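Can Machines Do the Chores Yet?
Final project report, Applied Automation elective
Andance College, Britulville
1 December 2024

1. What we wanted to find out

Our group picked this topic after a class discussion in which half the room said household robots were two years away and the other half said they would never arrive. Both sides were mostly guessing. We decided to look at ordinary chores one at a time and ask what a machine would have to do to finish each one without help.

We limited ourselves to two settings. The first was the home: laundry, bathroom work, putting away dishes, wiping surfaces. The second was the shop floor, meaning the back room and aisles of a small store, where the jobs are unpacking boxes, stocking shelves and sweeping. We left out cooking, which is a subject of its own, and anything involving care of people or pets.

2. How we worked

We did three things. We read published papers and manufacturers' literature on home and retail machines. We ran a survey of students and staff, which got 175 usable replies. And we broke eight chores down into steps on paper, doing each one ourselves with kitchen tongs in both hands in place of fingers. The tongs idea came from our instructor and was more useful than we expected. It is a cheap way to learn how much of a chore depends on having five fingers and a sense of touch.

For each step we marked whether it needed sight only, sight and force, or sight, force and some judgment about what to do next. When the group disagreed on a mark, we repeated the step and voted.

3. Gripping

Most of the chores on our list begin with picking something up, so the hand was the first thing we studied. The common design for home research is the two-finger parallel gripper. It is simple, strong for its size and easy to repair. It also throws away most of what a human hand can do. 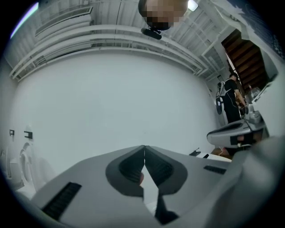
Two fingers can handle more than we first believed. We had put down towels, cups, spray bottles and door handles as "maybe" before the tong trials, and all of them moved to "yes" by the end. Much depends on the tips. Hard metal tongs slipped on a glass, and the same tongs with foam taped on did not. Soft-looking pads like the dark gray ones here, rounded and meeting along a narrow seam, seem a sensible shape for household objects, where a tool may meet a sock and a mug in the same hour. A second gripper widens the range again. Folding a towel with one pair of tongs was close to impossible, and with two it was only slow.

What two fingers could not do was anything that happens inside the hand. Turning a key around to face the right way, peeling a sticker or separating two stuck coffee filters all needed us to put the item down, let go and grab it again. Every re-grab took time and was a chance to drop something.

4. Laundry

Laundry came first in our survey as the chore people would most like to hand over. We split it into loading, choosing a setting, moving to the dryer, folding and putting away.

Loading and moving were rated possible now. The machine door is large, the clothes do not break, and a missed sock can be picked up on a second pass. Choosing a setting is easy if the washer takes commands from a network and harder if a robot has to turn a dial. Folding is possible for towels and T-shirts but slow. Putting away was the step we rated lowest, for the plain reason that it needs knowledge of the house. A robot can learn that socks go in a drawer. It has to be told which drawer, and told again when somebody changes it.

5. Bathroom work

The bathroom was the second choice in the survey and the hardest room in our tong trials. It is small, the surfaces are shiny, and things are close to the wall. A shiny white surface next to a white wall is also a known problem for cameras, as edges are hard to pick out.

We separated cleaning from fitting and repair. Wiping a sink or the outside of a tank is mostly a matter of covering the surface with even pressure. Fitting a part is a different kind of job, with a hinge to line up, small hardware to keep track of and packing material underfoot.

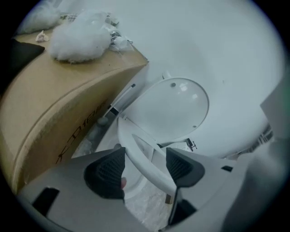
Case notes: toilet seat and lid

The lid can be pushed up with one finger and stays up if it is leaned far enough back. The seat is the more awkward piece. To lift it, a machine has to get a finger on either side of the rim, as the open gripper has here, and then follow the curve the rim makes as it swings on its hinge. Pull straight up and the load goes onto the hinge. We felt this clearly with the tongs. A fingertip placed along the edge of the seat was enough to steady it, so we marked the step "sight and force."

The area beside the toilet matters as well. With a cardboard box on one side and crumpled plastic sheeting on the floor, a wheeled base would have trouble getting close. Chrome fittings and bolts set down next to a clear wrapper are easy for a person to sort by feel. For a camera, shiny parts beside clear plastic are about as bad a mix as we could think of. We rated fitting work "not yet" and wiping work "possible with supervision."

6. The shop floor

Retail did better than the home. Shelves are straight, products come in known sizes, and the floor is kept clear during opening hours. For costs we used a made-up store, Nokska, with one stock room and a Mizuno shelf robot, a name we also coined for the exercise. Our model store had 839 product lines. The robot could pick most of them from a bin, and the trouble came from soft bags, nets of fruit and anything hung on a peg.

Opening boxes was the weak point. Cutting tape without cutting the goods took us several tries by tong, and a person with a box knife does it in seconds. We would leave that step to staff and give the machine the carrying and scanning.

7. Results

Of the eight chores, we rated 2 as possible now without a person nearby: floor sweeping and shelf scanning. Both involve little or no gripping. Laundry loading, wiping and bin picking were rated possible with supervision. Folding, dish storage and small fitting work were rated not yet.

Over half of the survey replies said they would accept a robot that worked at a third of human speed if it ran while they were out. Fewer would let it into the bathroom – mainly over worries about water damage and breakage.

8. Limits of the report

Tongs are a rough stand-in. They have no motor and no camera, and a human brain was doing all the planning, so our ratings for gripping are probably generous. The survey covered one campus and leaned toward people who already like technology. We also had no budget to test a real arm.

If another group takes this on, we suggest dropping the store model and spending the time on bathrooms and kitchens. We would also record how long each re-grab takes, which we only started doing in the last week of trials.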